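November 4, 2024

The capsule wardrobe people have found me again. I bought one pair of gray socks online in August and ever since I have been shown videos of calm women folding calm sweaters. The latest is a thing called the Baser method, which a cousin forwarded to me with the words "this is so you." I have read the whole starter guide now, and I have complaints.

The claim goes like this. You own too much. You wear a small part of it. If you keep 70 pieces for the entire year, shoes and coats included, you will save money, dress better and get your mornings back. There's a planner, which costs money. There's also a list of stores where you can buy the "foundation pieces," and that costs a good deal more.

I don't argue with the first part. I own too much. I have a suit for a job I left and a drawer of T-shirts from fun runs I didn't finish. What I argue with is the math. The guide says the average member saves 2705 dollars in the first year. Saves it compared to what? I went looking for how they got it, and the footnote leads to a survey of members, sent out by the people who sell the planner, asking members to guess. I could guess too. I could guess that I saved a million dollars by not buying a boat.

And you don't start from zero, do you? You start by getting rid of things, and then you find out that your one decent black sweater is the wrong black. The guide is pretty open about this. Step two is a shopping trip. The budget they suggest is 500 dollars, "or whatever feels intentional." I've had a lot of feelings in a department store and I don't think that was ever one of them.

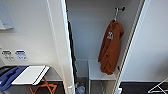
Omprakash Shukla wrote in after my last post on this to say that I was being unfair, that he had done a version of it for 4 years without buying any planner, and that the savings were real but they all came from not browsing. Once he had a number in his head he stopped looking at sales. He also said that the rules about color were nonsense and he ignored them from the first week.

Okay. I believe him. But look at what's left once you take his advice: don't browse, ignore the color rules, don't buy the planner. That's just not shopping. My grandmother did it her whole life and she never once called it a method. She had a good coat, a bad coat and a coat for the garden, and when the garden coat fell apart the bad coat moved down a spot.

The color rules do bother me, though, so let me stay on them for a minute. You're told to pick two neutrals and one accent. The neutrals on offer are oatmeal, stone, sand and something called driftwood – four names for beige, if you ask me. Everything is supposed to go with everything. Fine, but I've never stood in front of my clothes unable to match a shirt to jeans. Jeans go with shirts. The mornings I lose, I lose to finding the other shoe.

Then there's the part about quality, where you buy fewer things and pay more for each. I used to believe this one completely. I bought a wool coat from Viston on the strength of it, at a price I didn't tell anybody, and the lining split under both arms before the second winter. My rain jacket came from a bin at a hardware store and it'll probably outlive me. I'm not saying cheap is better. I'm saying the price tag told me nothing, and I'd like to see somebody test this properly, with numbers, before they tell me a 90-dollar T-shirt is an investment.
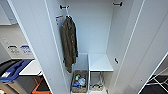

What does seem to help, as far as I can tell, is laundry. If you wash things often, you need fewer of them. If you have to haul everything down the street to the machines, you need more. The guide doesn't mention laundry at all. It also doesn't mention having a body that changes size, or a job where you get grease on you, or kids. Deisy Londoño made the same point in her newsletter and put it better than I can: she said these lists are written for people who never spill.

I did try the hanger trick, the one where you turn all your hangers backward and flip each one after you wear the thing. I'll report that I forgot about it for most of the fall, flipped a bunch at random out of guilt, and learned nothing. The suit is still there. I'm giving the fun run shirts to my brother, who needs rags for the car.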